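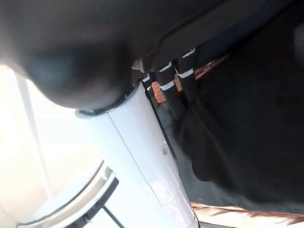
Taller Compartido Tolilar · Grupo de Brazos y Automatismos

Buscamos dos personas para el montaje del brazo Zonard (plazas no remuneradas, café discutible)

El Grupo de Brazos y Automatismos abre convocatoria para 2 plazas de colaboración en el proyecto Zonard, un brazo robótico casero que lleva más tiempo en construcción del que prometimos en la asamblea. Se trabaja los lunes por la tarde en la nave, desde las 18:30 hasta que alguien recuerda que mañana madruga.

El proyecto

Zonard nació como un brazo para alimentar la fresadora del taller. Luego pasó a ser un brazo para ordenar tornillería. En el último documento de objetivos, que va por la versión 16, figura como «plataforma de manipulación de uso general», fórmula que adoptamos cuando dejamos de ponernos de acuerdo. El control corre sobre Skestelier, un programa escrito en casa, con comentarios en tres idiomas y una función llamada «arreglar_esto_luego» que sigue en producción.

La parte mecánica va bien encaminada. La pinza abre y cierra, la muñeca gira y los límites de recorrido están puestos por software y, desde el incidente de la estantería, también con topes físicos. Queda por delante lo menos vistoso: el cableado, la calibración y la documentación.

Qué harías

Plaza A, cableado y electrónica. Repasar los mazos de la muñeca, etiquetarlos y proponer un recorrido que no se enganche al girar. Tenemos una lista con 262 puntos de conexión por comprobar. La lista es buena. El estado de la columna «comprobado» se comentará en persona.

Plaza B, cámara y calibración. Ajustar la relación entre la cámara de muñeca y la punta de la pinza, preparar rutinas de prueba y apuntar los resultados en un sitio donde los demás podamos encontrarlos. La libreta personal no cuenta como sitio. El dorso de una factura, tampoco.

Las dos plazas comparten el mantenimiento de Skestelier y una tarde al mes de limpieza de banco, que es obligatoria también para los fundadores, digan lo que digan.
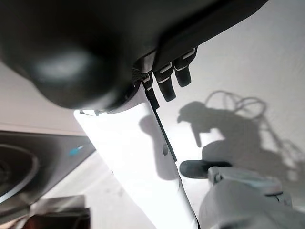

La muñeca vista desde su propia cámara, con los conectores arriba y la sombra del brazo en la pared.

Qué pedimos

Para la plaza A, haber crimpado y soldado antes con resultados que sigan funcionando. Saber leer un esquema ajeno. Valoramos la capacidad de leer los nuestros, que es otra disciplina.

Para la plaza B, soltura con Python y alguna experiencia con visión artificial, aunque sea de aficionado. Si has calibrado una cámara y te ha salido a la primera, cuéntanos cómo. Si te ha salido a la novena, seguramente encajes mejor en el grupo.

En ambos casos:
- Ser mayor de edad.
- Poder venir al menos dos lunes al mes hasta agosto.
- Respetar la parada de emergencia y a quien la pulsa. No se discute una parada; se discute después.
- No traer «mejoras» montadas de casa sin avisar.

No hace falta titulación. En el grupo hay gente que estudió ingeniería y gente que aprendió desmontando lavadoras, y a estas alturas costaría distinguirla por el cableado.

Qué ofrecemos

Acceso al taller durante todo el proyecto sin pagar cuota de socio, llave incluida tras el primer mes. Material a cargo del grupo: quedan unos 600 euros de presupuesto, que parecen muchos hasta que se miran los precios de los reductores. Tu nombre en el repositorio y en la placa de Zonard, cuando haya placa.

También hay una estantería de piezas donadas por Wróbel, la tienda de recambios de la esquina. Se puede coger lo que se quiera, apuntándolo. Casi todo son rodamientos de una medida que no usa ningún proyecto del taller, pero la oferta es sincera.

Lo que no ofrecemos es sueldo, dietas ni prácticas convalidables. Si buscas trabajo, esta página no te va a servir, y preferimos que lo sepas antes de llegar a la parte del formulario.

Cómo apuntarse

Rellena la hoja que hay en el tablón de la entrada o el formulario de la web del taller, apartado «Convocatorias». Indica la plaza (A o B), los lunes que puedes venir y algo que hayas construido o reparado. Una foto y cuatro líneas bastan. No mandes currículum en dos columnas; la impresora del taller se come la derecha.

A quienes encajen les propondremos venir un lunes a ver el brazo y echar una mano con una tarea pequeña. Respondemos a todo el mundo, también cuando la respuesta es que no, normalmente en la misma semana.

La convocatoria sigue abierta hasta cubrir las plazas. Trae calzado cerrado y recógete el pelo si lo llevas largo. Las gafas de protección las ponemos nosotros.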